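Koen Postma
@koenpostma
Monday, October 28, 2019

Right, a few of you asked how the allotment history thing at Stodgate is going, so here's a thread before I go to bed.

Short version: I've fallen down a hole. I went in wanting one date for the noticeboard and I've come out with a carrier bag of photocopies and a sore neck.

The plots were first let in 1903, on the bit of land between Linden Road and the railway. Before that it was grazing, and by the sound of the letters fairly soggy grazing. (It still is. Ask my leeks.)

The rent book is the best part. Somebody has written "onions, again" next to one chap's name and I'd give a lot to know what he'd done.
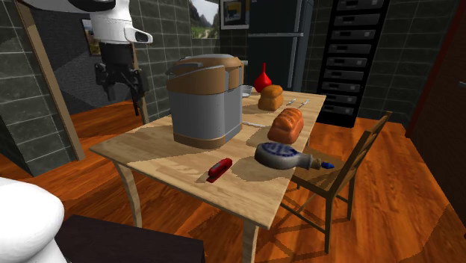

Koen Postma

Anyway! Bread. Half the reason I love the old minutes is the annual show, and there was a loaf class every single year. Entry was 2d and the rules go on for a page. No tins. No seeds. No "fancy plaiting", underlined.

Štefánia Hrubý on plot 6 reckons we should bring the loaf class back and let people use bread makers, and there's already been a row over it by the water butts. I'm in favour. I like a machine loaf, it makes lovely toast, come at me.

The show moved over to Ellanside for a while when the field flooded, and the minutes from then are very sniffy about Ellanside's marrows. Proper grudge stuff. One letter is four sides long and it's all about a marrow.

What I still can't find is a map. There must have been one, the plot numbers jump all over the place and mine seems to have been on the other side of the path at some point. If your nan or grandad had a plot, please have a look in the loft for me?

Next job is typing up the rent book, 200 pages in truly awful handwriting. I'm hoping to have it done by January. Tea and biscuits for anyone who can read the clerk's sevens.

Night all. Leeks are fine, thanks for asking.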